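Memory modules remain the hard part

Taking a desktop computer apart is a chore that a trained person finishes in a few minutes with one screwdriver. For a machine it is a sequence of small contact problems, each with its own tolerance, and the failure rates multiply.

Mervyn Bramwell has spent most of the past year on that sequence at Gonau, a refurbishing shop that handles retired office towers. His cell has one arm, a parallel gripper and a set of fixtures. It works on memory modules only. Cases still arrive at the cell already opened by hand.

Over 1346 logged attempts, the arm removed a module cleanly in nearly four out of five. Insertion was worse. A module has to enter its slot square, with the notch aligned, and then take a firm push at both ends until the latches close. If it goes in at a slight angle the force reading looks much the same as a good seat until late in the stroke. By then the controller has little room to back off.

Cables are the other obstacle. A drive lead lying across a slot moves when touched and seldom returns to the same spot, so a stored path is of limited use. Bramwell's current program stops and calls an operator. On a bad Monday that happened every 3 units.

Mervyn Greenwood, who runs the manual benches at Dalleck, is unmoved by the numbers. "My slowest trainee does five towers while that thing does one," he says. "And the trainee can find the release tab on a model she's never seen."

Bramwell doesn't dispute the rate. He wants the cell to run unattended overnight on a single case model, and expects to try it in August. Laptops are not on the schedule.

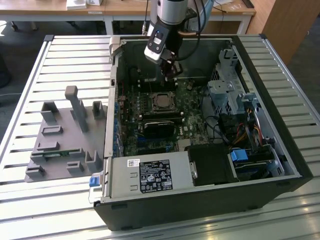
The gripper over an opened tower, with the parts fixture at left.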